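4.3 Recording a folding set (denim)

Use this procedure to record example folds for the Grustero trainer. One set is 12 episodes with the same garment.

1. Clear the table and wipe it down.
2. In the Session window, enter the garment code and your operator name.
3. Lay the garment down and press Record.
4. Using both leader arms, take hold of opposite ends. Raise the fabric just enough to free it from the table, then pull until the top fold is nearly straight.
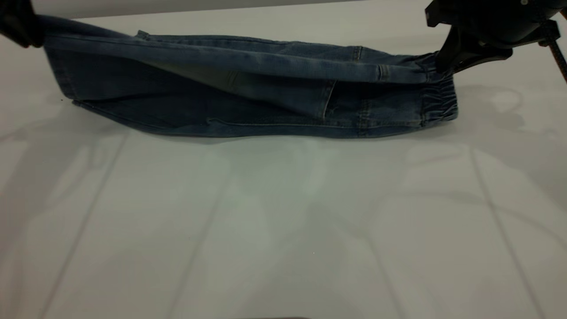 Figure 4-6. Jeans held between the left and right grippers.

5. Hold for 3 seconds, lower the garment and open both grippers.

CAUTION: Do not pull harder once the fabric is taut. Elastic cuffs and waistbands give at first and then stop suddenly, which can trip the wrist joint.

6. Check both wrist views before you make the next grasp. Stitching and gathers should be easy to make out when the arm is close to the cloth.

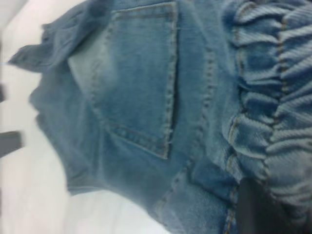 If a view stays dark or smeared, stop the episode and clean the lens — see 2.5.

7. Fold the legs back over the rest of the garment and smooth the layers. Work at an even pace. Long pauses are kept in the recording and have to be trimmed by hand. 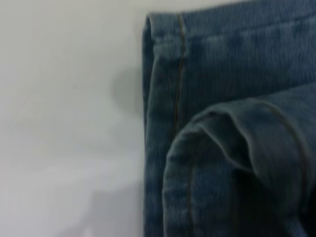
8. Move both arms to the rest position and press Stop. Mark the episode Keep or Discard.

NOTE: A missed grasp is not a reason to discard. If you recovered and finished the fold, mark it Keep and add the tag "retry".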